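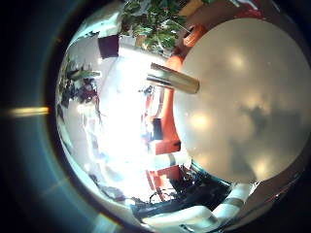 Minutes No. 11, page 1 of 2

EQUIPMENT PLANNING MEETING
June 13, 2026

Present: Amra Georgiou (chair), Nikola Petek, Blagoje Vasić, Živko Spahić
Apologies: Chun-hung Tsao (comments sent in writing)

1. Previous minutes
Accepted with one correction. The Drovex quote under item 4 was for a single gripper, without the mounting plate.

2. Spending to date
Petek reported $636 left in the small parts line. Two invoices from Hao are still open and will come out of next month's line. The main equipment line has not been touched.

3. Wrist cameras
Current cameras have a very wide circular view. Straight edges bend toward the rim, and bright light washes out detail in the middle. Vasić asked for a narrower lens on the next order. Spahić wants to keep the wide one for work at the round table, where the operator needs to see the tabletop and the fingers together. Agreed to ask Plonda for prices on both. No order until the quotes are in.

4. Grippers and spares
Spahić went through the spares list. Gears and finger segments are to be stocked ahead of time. Screws can be bought locally as needed. Trollik offers a discount on orders of 15 gears or more, delivery about 100 days. Georgiou said that was too long to wait with nothing on the shelf and asked for a second supplier. Vasić will write to Drovex.

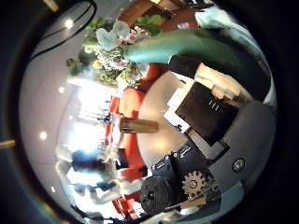 Tsao wrote that he would put off the second gripper altogether and spend the money on a service contract, as the last repair took longer than the purchase did. He also asked whether Trollik would hold its price until December if only half the order were placed now.

Petek replied that a service contract comes out of a different line and would need its own request. The gripper purchase stays on the plan for now. Petek to put the price question to Trollik.

5. Cables
Longer cables to be priced, with clips and sleeving. Vasić to measure the runs before anything is ordered.

6. Actions
Georgiou: Plonda, lens prices
Vasić: Drovex, gears; cable measurements
Petek: Trollik, price hold; form for service contract request
Spahić: updated spares list to all

Next meeting to be set once the Plonda quote arrives.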